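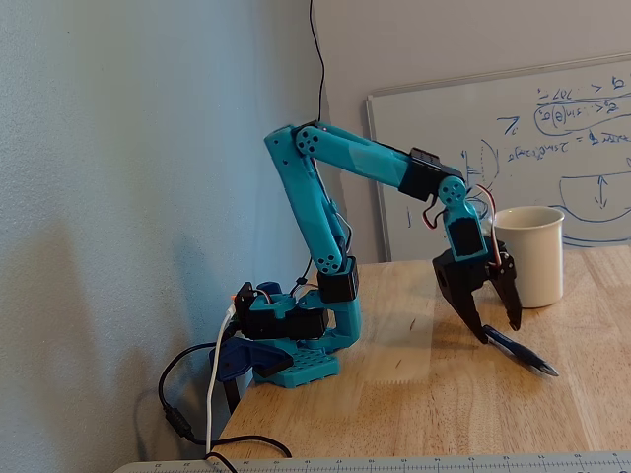 Wood is the wrong thing to put under people who work all day, a reader wrote after our last piece on shared workrooms, and anyone selling you an oiled wooden tabletop is selling you a chore. I took that complaint with me to Trodside, where the tables are wood and the woman in charge of them will defend them for as long as you let her. She asked to be quoted without her name, as she still buys from the people she was about to be rude about.

I started with the chore.

"It's ten minutes," she said. "You wipe it down, you put the oil on with a rag, you go home." How often? "When it looks thirsty." I said that sounded like something off the back of a tin. She admitted it was, more or less, off the back of a tin of Udance, the oil she uses, and that in her first year she had followed the tin and oiled far too much. The tops stayed sticky, and people complained about their sleeves.

The tops came from Simine at $500 apiece, before legs. I told her that for that money a person could buy a laminate top, ruin it, buy another and have enough left for lunch. She didn't argue with the math.

"Sure. And then you've thrown out a table. These you sand. Somebody leaves a ballpoint lying around, somebody else leans on it, you get a blue line. On laminate that's there until you find the right cleaner. Here I take it off with paper in a couple of minutes."

I have owned a wooden desk. Ink goes into the grain, and a couple of minutes is optimistic. When I pressed her, she allowed that some lines had needed a second go, and that there was one she had given up on.

The other enemy is the mug. Trodside has no rule about coasters, and this surprised me more than the price did. She tried coasters. She bought cork ones from Daher, a whole stack, and within a month they had turned into things to put under short table legs. Now a mug goes wherever its owner puts it.
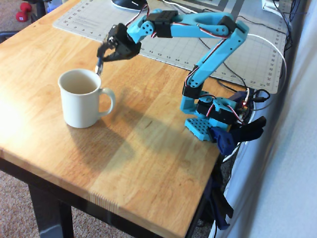
She says plain glazed mugs do very little harm anyway, and blames rings on the rough unglazed foot that some mugs have, which holds water. That may be so. It is also the kind of thing people say about the mugs they already own. I asked whether she had tested it. "I have 41 mugs and I've looked at the bottoms of all of them," she said, and I suppose that counts for something.

We moved on to whiteboards. I wanted to know why a room that spends so much on its tables leaves a whiteboard leaning against the wall. Her answer was that a hung board gets written on once and then kept forever, while a leaning one can be turned, shared or taken to another table. I think a leaning board gets kicked. She said that too.

Would she buy the same tops again? There was a long pause. "Three of them, yes," she said. "The one by the door I'd do in something cheaper. Bags get thrown on it."

It was the only time all afternoon that she gave any ground on the wood itself, and she went back on it while walking me out. The one by the door, she said, just needed oil. She was planning to do it Monday.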